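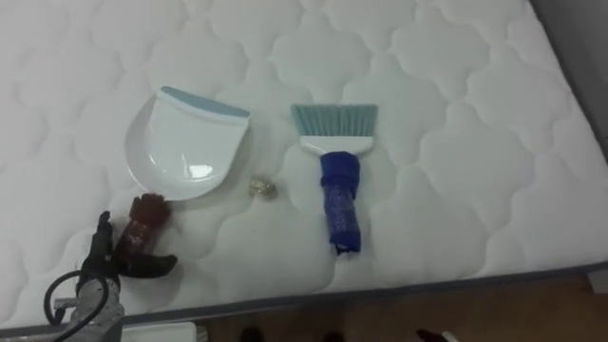 Minutes - Furnished Rooms Working Group, Gratgate

Posted 27/05/2021 by Hanane Salem
2 min read

Present: Comfort Nartey, Mounir Lahlou, Hanane Salem (minutes). Apologies: Ehab Morsy.

1. Previous minutes
March minutes accepted. The Boonyarit invoice (976) is paid and closed.

2. Mattress surface cleaning
M. Lahlou reported on dry debris. Small litter settles in the seams of quilted tops and has to be lifted before the cover is vacuumed. The pan should be held with its lip toward the mattress and the brush worked along the seam. 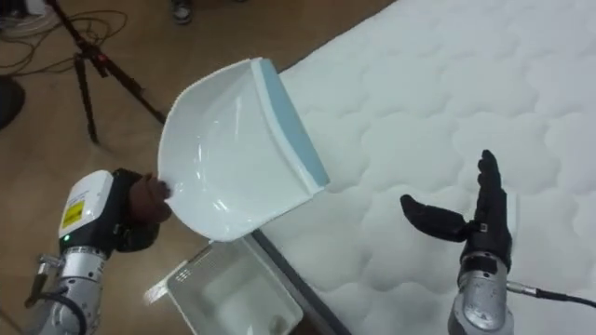
Pressing down on the lip closes the seam over the debris, so light contact is preferred. C. Nartey asked for this to go into the room sheet. Agreed.

3. Tool sets
Room 21 and room 31 still have no dustpan and brush of their own. The set under discussion is the white pan with the blue rubber strip. 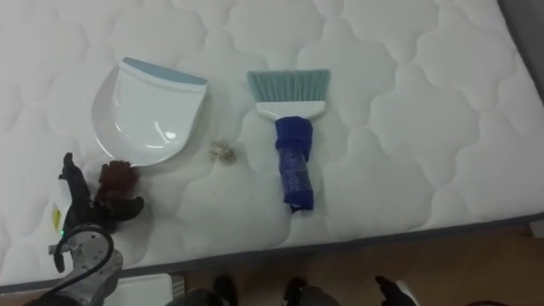
Grip wrapping was discussed next. C. Nartey asked whether wraps should be allowed on bed tools. The brush with the dark blue wrap has visible folds along the handle, and M. Lahlou considers that folds of this kind hold dust - a smooth sleeve was preferred. Drimetti to be asked for a price on 4 sleeves.

4. Actions
Room sheet text: M. Lahlou
Sleeve price: E. Morsy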